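Mikcombe Rainfall and Stream Level Records
Read me first

Summary
This folder holds the rainfall and stream level records kept by the Nusside Local History and Weather Society for the parish of Mikcombe. The records were copied from handwritten ledgers into plain tables so that they can be searched and compared. Please read these notes before using the figures in any published work.

Contents
rainfall_daily.csv: one row for each gauge and each day
stream_level.csv: readings from the level board below Kilov Bridge
stations.csv: name, position and height of each gauge
ledger_notes.txt: remarks written in the margins, copied as they stand
changes.txt: corrections made after first release

Stations
Rain was measured at 4 gauges: Church Field, Upper Nusside, Kilov Bridge and Jenkins Farm. The Jenkins Farm gauge was moved 200 metres downhill when the new barn was built. Readings from before and after the move carry different station codes and should not be joined without care. The level board has remained in the same position throughout.

How readings were taken
Observers read each gauge at 9 a.m. and entered the total against the day before. Rain was poured from the collecting bottle into a marked glass and read at eye level, to the nearest division. Snow was brought indoors, melted under a lid and measured as water. Where the catch was too large for a single filling, the glass was filled more than once and the amounts were added together in the ledger.

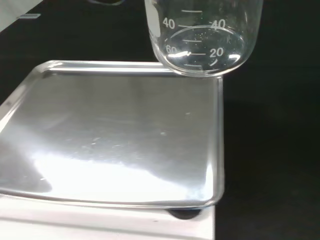
Units and missing values
Rainfall is given in millimetres and stream level in centimetres above the foot of the board. Older ledgers used inches; these entries were converted, and the original value is kept in the column named "as_written". An empty cell means that no reading was taken. A zero means that the gauge was read and found dry. The letter T stands for a trace too small to measure.

Checks
Each ledger page was typed twice by different people and the two copies were compared. Any daily total above 50 mm was checked against the neighbouring gauges and marked in the "flag" column. Flagged values have been left in place.

Known problems
The Upper Nusside ledger for one August is water damaged and 40 entries cannot be read. The Church Field gauge was partly sheltered by a yew until the tree was cut back, and its earlier totals are likely to be low.

Use and credit
The records may be used freely for study and teaching. Users are asked to credit the Society and to state which release they used. Permission is required for commercial use.

Responsibility
Editor of the records: Carys Maddocks
Typing and comparison: Hefin Jenkins, Tiburcio Hinojosa
Station histories: Rhydian Voyle

Corrections should be sent in writing to the editor, giving the station code, the date of the entry and the value believed to be right.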